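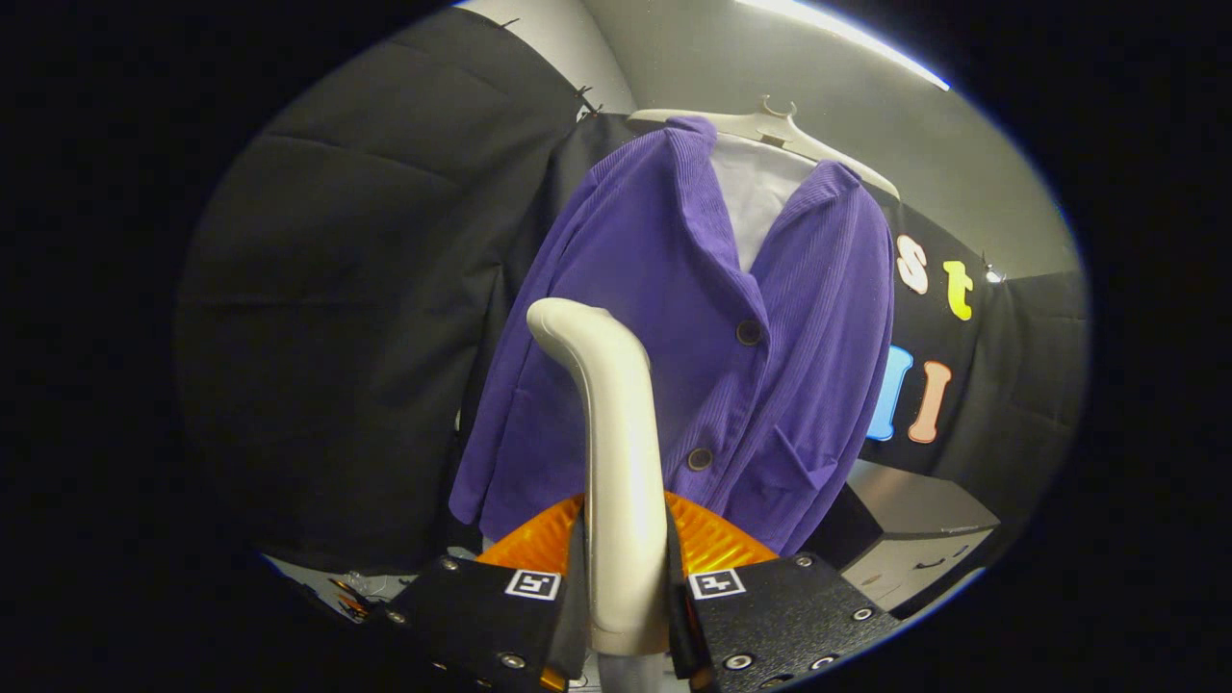 plukham-closet

Hi! So this is the data and a couple of small scripts from my attempt to write down every piece of clothing I own and what I wore when. I started in April, mostly out of annoyance at how often I was doing laundry, and it kind of grew from there.

What's in the folder

items.csv – one row per garment, 100 rows as of the last update
wears.csv – one row per garment per day worn
repairs.csv – buttons, hems, the zipper saga
merge.py – joins the first two and spits out cost per wear

Columns in items.csv

id: a short code I made up. Letters for the kind of thing, then a number. Please don't read anything into the gaps, I renumbered the shirts twice and gave up.
kind: shirt, pants, jacket, knit, dress, other. Scarves are under other. Renji Matsuda has argued with me about vests (he wants them with jackets) and he won, so vests are jackets as of the last version.
color: the word I would use out loud. There are 14 of them. Navy and blue are separate and I know I wasn't consistent before May.
fabric: copied from the label if there was one, blank if somebody cut it out.
price: what I paid, in dollars. Gifts are 0, so filter those out before you average anything or your cost per wear will look amazing.
source: where it came from. Clisley is the thrift store near my old apartment, Vundach is the swap they hold in the church hall, and new means new.

Things that will trip you up

Socks and underwear aren't in here. Life is too short.

A wear is anything over an hour out of the house. Trying something on and changing my mind doesn't count, although I did log a few of those in the first week and only found 8 of them when I went back to clean up.

Almost 49 items have no wears at all. Some are winter coats, so give them time! The rest is a conversation I'm having with myself.

Running merge.py

You need Python 3 and pandas. Put everything in the same folder and run python merge.py. It writes out.csv and will happily overwrite the old one without asking, so rename it first if you care. Mirko Cocco fixed the date parsing – before that it read half my days as months.

To do

split knit into sweaters and cardigans
add washes (I have them in a notebook)
move the Melnychuk alterations receipts into repairs.csv

Use any of this however you like. If you make a chart, send it to me, I love charts.

Last updated Thu 9 July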